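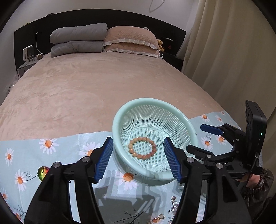 手持ちグリッパ2台でアクセサリをカゴに入れる課題。カゴの中はビーズのブレスレットと透明なバングル。

年内に書いておきたかった実験メモを流します。Zavvilleの片付け課題のうち、小物の収納だけの話です。長くなるので興味のある人だけどうぞ。

やっているのは、ロボットを持ち込まずに人の手で動作データを取る方式。手元に機械のグリッパを持ち、そこに付けたカメラで作業を撮る。あとで映像からグリッパの位置姿勢と開き幅を復元し、方策の学習に使う。

遠隔操作との違いは、設営の手間と力加減。遠隔操作だと細いリングをつまむときに操作者が必ず一度止まる。手持ちだと指先に反力が返ってくるので、あまり止まらない。

集めたのは282デモ。場所は8軒の寝室。作業台の上でそろえて撮った版も前に作ったけれど、それで学習した方策は布の上に置いた小物に弱かった。花柄のプリントを物体と間違えてつまみに行く。

布の柄は思ったより効く。白い花の中心のオレンジと、オレンジ系のビーズは、手首カメラの解像度まで落とすとかなり似た色になる。無地の布だけで学習させると、だいたいここで引っかかる。

なので今回は、柄物の布を敷いたデモを意図的に混ぜた。布の下は普段のベッドのまま。毛布の毛並みもしわも直さない、というのを撮影の約束にした。

指先のパッドは溝のある青いもの。滑らかなパッドに比べて、リング類を引きずらずに持ち上げやすい。ただし溝にチェーンが噛むことがある。チェーン類は今回の評価から外した。これは論文にも書く。

評価は60試行。課題は「布の上の小物を1つ選び、カゴの内側で放す」。カゴの縁に引っかかって外に落ちたら失敗。縁に当たっても中に入れば成功。判定はOlga Sampaioと私が別々に付けて、食い違った分は映像を見直した。

成功率の表は査読が終わるまで出しません。すみません。傾向だけ書くと、ビーズのブレスレットがいちばん安定していて、透明なバングルがいちばん悪い。金属のリングはその間。

透明なバングルの失敗はほとんどがつかむ前に起きている。見えているのは白いハイライトくらいで、方策はその光っている部分を物体の位置だと思って寄っていく。グリッパの影がかかるとハイライトが消えて、そこで迷う。

カゴの中に入ったあとも問題が残る。底が網目なので、透明な輪を通して網目がそのまま見える。「もう入れた」という判定を画像だけでやると取りこぼす。今は開き幅の履歴を一緒に入れてしのいでいる。

次、今回いちばん書きたかったこと。左右のグリッパの相対姿勢を入力に足すかどうか。

最初は足していなかった。左右それぞれの手首画像と、それぞれの直前の動きだけ。これでも片手で完結する動作は学習できる。ところが片方でカゴを押さえながらもう片方で入れる動作になると、押さえる側が早く離れすぎる。

Sheena Mowatの提案で、右から見た左の位置姿勢を毎ステップ入れるようにした。絶対座標は使わない。部屋ごとに原点を決める作業がなくなるので、現場の手間も減る。

これで押さえる側の早離れがはっきり減った。逆に悪くなったのは、もう一方のグリッパが視野から長く外れる動作。相対姿勢の推定が流れて、戻ってきた瞬間に手先が跳ねる。

対策として、推定の信頼度が低い区間は相対姿勢を隠して学習させた。跳ねは小さくなったが、なくなってはいない。隠す割合を上げすぎると、最初の「足していない」状態に近づいてしまう。今の設定が最適かはわからない。

地味に大変だったのが時刻合わせ。左右のカメラは独立に回っているので、録画開始がずれる。最初の版では400ミリ秒ずれたデモが混ざっていて、学習の曲線はきれいなのに実機でだけカゴの手前で放す、という症状が出た。

気づいたのはOlgaで、放す瞬間の開き幅と画像を並べて見ていて発覚した。私は方策の構造を疑って、しばらく無駄な実験を回していた。データを見ましょう。

今は録画の最初と最後に、左右のグリッパを互いに見える位置で開閉することにしている。最初だけだと途中の時計のずれがわからない。撮影者には面倒がられている。

位置推定の話も少し。毛足のある単色の毛布に寄ると特徴点が減るので、軌跡が切れやすい。柄の布はここでは味方になる。枕のフリルやカーテンのひだも、遠景として効いている気がする。気がするだけで、まだ検証していない。

光沢のある小物も厄介で、反射の模様がグリッパの動きにつられて動く。静止しているのに特徴点としては動いて見える。近距離の特徴点は重みを下げて対応した。

うまくいかなかったこと。リングが何個かまとまって置かれていると、一度に複数つかむ。人のデモにも同じことが入っていて、撮影者が気にせずまとめてカゴに入れている。方策はそれを素直に真似しているだけとも言える。

これを失敗に数えるかでチーム内で意見が割れた。片付けとしては成功、「1つ選ぶ」という課題文に対しては失敗。結局、別の欄に分けて報告することにした。

人の作業と同じ動きになるかという点では、差が残っている。人はカゴの底の近くまで下ろしてから放すのに、方策は少し高い位置で放す。プラスチックのカゴなので壊れはしないが、音がする。

実機側はDellportのアームを2本使った。手持ちのものと指先の形は同じにしてあるが、リンクの遊びが違う。この差を埋める補正は単純な線形のもので済ませた。もっとちゃんとやる余地はある。

コードは整理中。データの公開は、寝室の映り込みの扱いを決めてから。ベッド脇の物や壁際まで映るので、ぼかすと位置推定に響くし、ぼかさないと生活が見える。ここは急がないつもり。

原稿の締め切りは3月。それまでに、透明物だけを集めた追加の撮影と、相対姿勢を隠す割合の比較をやる予定。

「片手だけの方策を2つ並べた場合との比較は?」という質問をもらったので追記。やっています。小物を拾うところまでは差が小さく、カゴに手が集まるところで差が出ます。片方がもう片方の進路に入って、両方止まるのが典型です。

もう1件、カメラの外周が黒く丸く落ちる件。学習時は切り抜かずにそのまま入れています。切ると左右のパッドが視野から外れやすくなり、つかむ直前の精度が落ちました。

2019年12月30日(月)時点の内容です。数字や設定は原稿で変わるかもしれません。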